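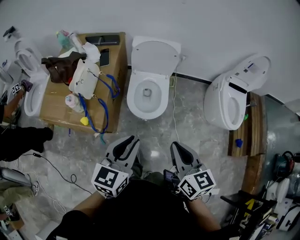 试摆现场:右侧智能款放在木板平台上,中间那台的白色电源线走地面。

# 多台马桶靠墙试摆:木台怎么加固,电源线怎么走?

**Precious Pillay** 发布于 装修与洁具 / 安装

场地是 Lurnlow 的样品间,浅灰墙面,地面为灰色大理石纹。几台白色马桶沿墙排开,目前只做摆放和开合盖,不接给排水。正式布置时总数为 11 台,所以想先把做法定下来。

现有情况:

- 中间一台翻盖后靠墙,电源线从后部引出,直接落在地面上,插座离这台的出线口 700 mm。
- 右边是体积较大的智能款,盖内侧有小控制面板,下面垫了木板拼的平台。用水平尺量,平台前后差 2 mm。
- 左侧用一个大纸箱临时当桌子,手机、包、瓶子都放在上面,后面那台被挡住一部分。

需要确认:

1. 平台前后差是否要处理,还是直接在马桶底部垫片?
2. 电源线贴地走,用线槽还是改从墙面走?
3. 纸箱桌和马桶之间应留多大距离?

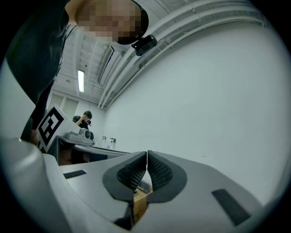 ## Golshifteh Ghaffari

按顺序答。

**平台。** 在平台底部调平,不要在马桶底部垫。陶瓷底座局部受力容易出裂纹,垫片也会随着反复坐压移位。做法:

1. 把马桶抬下来,两人操作,手托底座,不要提盖板和座圈。
2. 翻看木板下方有没有横撑。没有的话补上,横撑方向与面板垂直,螺钉从上往下打,钉头沉入板面。
3. 低的一侧在横撑与地面之间加硬质塑料垫,再量一次。垫片不要用纸板,受潮后厚度会变。
4. 平台底面贴橡胶防滑片。石材纹地面如果是抛光面,摩擦力偏低,人坐下时平台可能后移。
5. 马桶放回前清空台面,小零件压在底座下会重新造成倾斜。

平台前沿要不要伸出马桶,取决于使用者的脚放哪里。脚踩地面时坐高等于马桶自身坐高加平台高度,容易偏高。只做外观对比可以忽略,试坐则建议把平台加长,让双脚也落在平台上。

**电源线。** 700 mm 不长,从后部引下后贴墙根走,用带盖线槽。不要横穿人站的位置,也不要接普通拖线板后放在地上。插座应带接地和漏电保护,智能款各自单独一个插位。以后要通水的话,插座位置应高于给水角阀,并避开角阀正下方。

**翻盖。** 盖板靠墙时检查铰链有没有被顶住。自动翻盖的型号如果碰墙,电机会堵转,有的机型会直接报错。调整办法是整台前移,不要去拧铰链限位。

## Adau_管工

纸箱换掉就行,找张折叠桌。带液体的瓶子别放在插座边上。

线槽买压线式的,便宜,不用打孔。我这边一直这么用。

至于 2 mm,肉眼看不出来,我一般不管。

## Nouri 工程部

补充第三点和前面没提到的排距。

桌子与马桶前沿之间,我们在 Midura 样品间留 700 mm,够一个人转身和蹲下。桌子不要放在两台之间,会挡住侧面的按键和进水口,拍照也要来回挪。

相邻两台的外沿净距,我们留 200 mm,仅适用于展示。实际卫生间要按使用净宽另算,不能照搬。11 台排一面墙时先量总宽:各台宽度相加,再加 10 个净距,两端另外留边。智能款机身宽,不要用普通款的尺寸代入。

楼上说不用管平台高差,只摆放时问题不大。要接排水就必须调平,否则法兰密封圈受压不均,渗漏一般先出现在高的一侧。

**Precious Pillay** 回复:平台按第一个回答改,补横撑,垫片放在下面。线槽沿墙根走。净距先用 200 mm 在地上贴胶带试排,尺寸不够再减台数。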